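January 2019

Open day at the Plasosby works. Left the house before it was light, took the early train and then the works minibus from the station. Frost on the inside of the bus windows. Signed in at the gatehouse, got a visitor badge with my surname spelt wrong, and was sent to the canteen, where they had put out coffee and a tray of dry biscuits. I mention the biscuits only as I had skipped breakfast and they were all I ate until two.

The firm running the day was Kevex. They took over the old Langlois bottling hall in August and have split it down the middle with a partition. One half is still storage. The other half is where they do integration work, and that was the half we were shown. The floor has been painted grey and already has tyre marks on it.

Elmarie Adams did the welcome. Short, which I was glad of. She gave the order of the day: palletising cell first, then the small-parts line, then the simulation room after lunch. Questions at the end of each stop and not during. Two people ignored this at once.

The palletising cell was the noisiest thing and the least interesting to me. A large arm with a vacuum head, moving cartons off an infeed conveyor onto a pallet, layer by layer, with a cardboard sheet between layers. Light curtain on the open side. The rated figure on the board beside the cell was 563 cartons an hour. I did not see it at that rate; they had it turned down for visitors, and said so. The movement was smooth on the long transfers and a bit abrupt on the final descent. I asked whether the descent speed was limited by the carton or by the vacuum head. The engineer said by the carton, since the bottom flaps on this type are only taped at the centre and will sag if set down on an edge. Fair answer. I would have liked to see it with a heavier box.

Small-parts line next. Dorian Lefèvre runs this. He has a direct way of talking and does not pad things out. The task is to take moulded covers out of a shallow bin and place them in a fixture for a screw operation. Two-finger gripper, parallel stroke, rubber pads. Camera overhead on a bracket, with a ring light that I thought was too bright for the surface finish of the parts. He agreed when I said so and told me that they have a diffuser on order. Until it comes they have a piece of drafting film held on with clips.

Points I wrote down at the line:

The gripper closes to a set force and does not check width afterwards. So a missed pick and a good pick look the same to the controller until the fixture sensor reports. I think width should be read at the grasp. Dorian said the signal is there and not yet used.

Pads are changed on hours run. They do not log wear. The set I looked at had a groove across the left pad and none across the right, which to me says the part is being met off-centre and pushed over before both sides touch.

Recovery after a failed pick takes 8 seconds. Most of that is the arm going back to the camera position by the same long route it uses at start-up. A shorter return path would cut it by more than half, I would guess, though I have not measured anything.

No label on the isolator. Told Elmarie. She wrote it on her hand.

One fault while we stood there. The arm stopped above the bin with the light stack on amber. Dorian cleared it from the pendant and it ran again. He put it down to a timeout on the camera link and did not look surprised. Somebody behind me clapped when it restarted, which I found odd.

Lunch in the canteen. Lentil soup, bread, an apple. Sat with Loïc Chauvin, who was at Jirnavach when I did the conveyor job there and has since moved over to teaching. He has 39 trainees this year and one working arm between them, on a bench in a room that floods. He had come mainly to find out what can be taught on a screen so that the time on the arm is not wasted. We talked about that, and about his knee, and about the price of harmonic drives. He still takes four sugars.

Afternoon was the simulation room, and this was what I had come for. It is a plain office on the upper floor with the blinds down, six desks, two large monitors at the front. No arm in the room at all. Meenakshi Rawat gave the talk and had the software running as she spoke, which I much prefer to slides.

Her argument went as follows. Most of the time spent on a grasping task goes on the approach and on the moment of contact. On a real cell you can run that maybe a few times a minute, and each bad attempt costs you a part or a pad. In simulation you can run it over and over, with the object turned a little each time. They had run 800 attempts on one object before the weekend and kept the lot, good and bad, with joint positions and forces at each step. She showed the spread of closing positions as a plot. Two clear humps and a tail. The tail was slips.

I asked what contact model they were using and how they had chosen the friction value. She was straightforward about it. The value started as a guess, then was adjusted against a tilt test done downstairs with a pad and a sheet of the same plastic. They have done this for one pad compound only. I asked about soft pads, as a rigid contact will tend to hold a part at a corner where a real pad would wrap a little. She said they know, and that flat-sided things come out nearest to the truth and rounded ones the furthest from it. I noted that down word for word as near as I could.

Tapered parts came up next, and here there was a proper discussion. If the two sides of a part are not parallel then parallel pads will meet at least one of them on an edge. With a linkage gripper there may be some give in the fingers, depending on the design, and the fingertip can settle against the slope. Whether it holds then depends on the angle against the friction. Eimear Ó Flaithearta, who looks after the test side, drew the force triangle on the whiteboard and worked it through. Past a certain angle the part will be squeezed out towards the wide end whatever force you use, and adding force only makes it leave faster. None of this is new but she put it well, and I copied the drawing.

I would add one thing, which I did say, though the room had started to get warm and I am not sure it was taken in. A view taken from close to the fingers shows you contact well and tells you little about which way up the part is in the world. In such a view an object can look tapered when it is only leaning away from you. Before anyone draws conclusions about taper from a picture they should check it against the model. Eimear said the object files carry full dimensions, so it can be checked. Good. I asked for the file format and she wrote it in my notebook.

Then a break, during which the monitors were left on and most people went down for tea. I stayed and looked at the rendering for a time. Shading is plain. Shadows are soft. Good enough for looking at finger placement, and I doubt that they need more than that for this work. Meenakshi said that texture matters more once a camera-based method is trained on the pictures, and that they vary the colours and the lighting for that purpose. I asked whether they vary the pads as well. They do not. I think they should, if only the shade, as real pads go shiny.

Last item was open questions back in the hall. Somebody asked about jobs and Elmarie gave a careful reply. Somebody asked if the arms could be hired by the week. They cannot. A man in a green jumper asked a long question about batteries that had no bearing on anything we had seen. I asked for the tilt test data and was told I could have it if I sent a request in writing. Must do that before the end of the week.

Missed the first minibus back and waited in the gatehouse, where there is a heater. Loïc waited too. We agreed that the simulation would suit his trainees for the planning part, and that they will still need to break a few things on the real arm. He wants a copy of the force triangle. I said I would redraw it, as mine has soup on it.

To do:
Write to Eimear re tilt test data, pad compound, hardness.
Redraw triangle, copy to Loïc.
Look up whether our own gripper reports width after closing — I believe it does, on the second register, but the manual is at work.
Ask Dorian which diffuser he ordered.
Return the badge. I walked out with it.

Home after eight. Boiler had gone out again. Relit it, had toast, wrote this up at the kitchen table. Feet still cold.

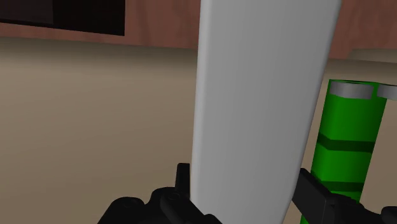
Plasosby, simulation: grey slab between the two fingers, green object behind.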